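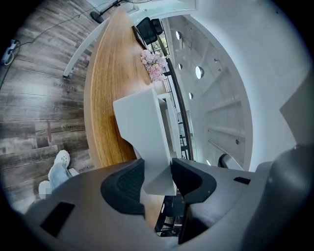
Wooden desks should be cleared before they are wiped. Staff should first move any flowers, such as the pale pink bunch near the far end of the tabletop, and push the chairs back. Wipe along the grain with a damp cloth, then dry the lighter band at the edge. Allow 6 minutes before replacing items. Polish is applied every three months, next in September.

Print this page | E-mail this page

Comments (2)

Elango Naidu: Does this apply to the desks on floor 3?

Godinho: We use the same method. Please change the cloth after each desk.

Contact Henow Facilities | © Henow 2020 | Back to top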